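Asabe Bassey

Thread on Canolell, the grasp planning package from Vinard. I've had the evaluation licence since October and said I'd write it up once it had been used on something other than the demo parts.

Canolell takes a model of the workspace and a model of the part, and gives back an approach path, a hand pose and a closing sequence. It runs on its own PC next to the robot controller. It does not replace your cell program, it gets called from it.

Our test setup: a UR arm, a Robotiq 3-finger gripper, a wooden table. Parts are small cubes. The awkward bit is a black stand that takes up a good share of the space the hand would like to use. Cube on the table next to it, or just behind it.

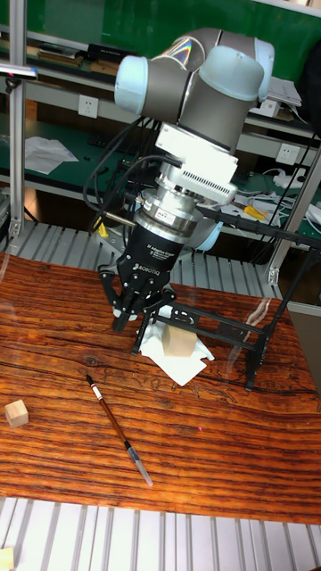
Why a cube: it's the dullest part there is, so any trouble comes from the approach and the hand pose. If a planner can't place three fingers round a cube with an obstacle beside it, I don't need to see it do a pump housing.

Install first. The package comes as one installer plus a licence file. The licence is tied to the network card, and the manual says so on page 57, well after the point where you need to know. We swapped the card on day two and lost an afternoon waiting for a new file.

Support did answer the same day, to be fair. Ebuka Dauda dealt with them and says the replies were short and correct.

Calibration is the best part of the product. You touch off a few points, it tells you the residual per point, and it tells you which one to redo. Idlow, our old planner, gave one overall figure and left you to guess.

Modelling the surroundings is less good. You can build obstacles from boxes and cylinders, or import a mesh. Boxes are fast but fat. The stand has a long bar on top, a lower bar and feet, and one box round the lot blocks nearly every approach.

With a mesh, planning gets slower but the paths are far better. We ended up with a handful of slim boxes drawn by hand, one per bar and leg. Ebuka drew them. It's dull work and there is no mirror or copy function in the editor.

Cables are not modelled at all. You can add a swept margin to a link, which is a blunt tool. If your hoses and leads loop outside the arm you will need to set that margin yourself and check it at low speed. The quick start guide doesn't mention it.

Numbers. We asked for 106 plans, cube in a different spot each time, stand left where it was. The planner refused 13 of them with "no valid approach". I checked each of the refused ones by hand in the simulator and found a path I would have run for four of them.

So it's cautious. I'd sooner have that than the other way round, but the refusal message should say which obstacle and which link. At present you get the message and a grey button.

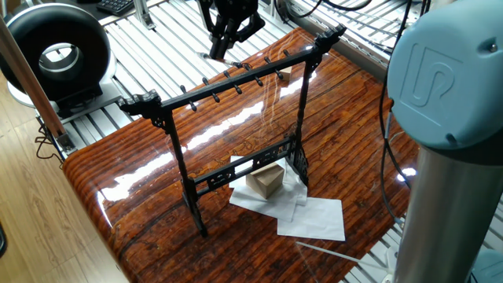
Cube on paper by the stand's lower crossbar, gripper above.

Hand poses next. You can choose between a few grasp families and weight them. For small cubes it kept picking a wide pose with the fingers well spread, which needs more room on the way down. Raising the weight on the narrow pose fixed that in one go.

The weights are saved per part and not per cell. If you have the same cube in an open cell and a cramped one, you need two copies of the part. I've asked Vinard whether that will change and have no answer yet.

Soft layers under the part: Canolell assumes a flat rigid surface. We had paper under the cube and set the table height by hand to allow for it. There's a field called "surface offset" that does this, in the advanced tab.

Logging is good. Every plan gets a plain text file with the inputs, the chosen pose, the clearance at the tightest point and the time taken. You can replay it without the robot. More vendors should do this.

Clearance is reported from the model, so it is only as true as your boxes. I know this is obvious. I've still watched two people read it as a measurement.

The viewer is slow to redraw with a mesh loaded and it forgets your camera angle each time you open a part – a small thing that gets very tiring by late afternoon.

Price: we were quoted 3000 pounds per seat per year, support included, calibration tool included. Mesh import is in the base licence now. It was an extra when we first asked.

Compared with Idlow: better calibration, better logs, better narrow poses. Worse obstacle editor. Idlow also let you edit the path by hand after planning, and here you can only add a via point and plan again.

Who I'd suggest it to: anyone with a multi-finger hand, a fixed layout and parts that change often. If you have a two-jaw gripper and one part, teach the points and keep your money.

We're keeping one seat for the Ogbonna project, where the fixtures don't move and the parts do. The second seat depends on the obstacle editor. Vinard say a new one is coming but wouldn't give me a month.

Still to test: planning with a part already in the hand, and placing it back down close to the stand. I'll add to this thread when that's done.

Edit to the calibration post, as two people have asked: you touch off with your own pointer. None is supplied. Ebuka turned ours on the lathe, and the manual has a drawing at the back.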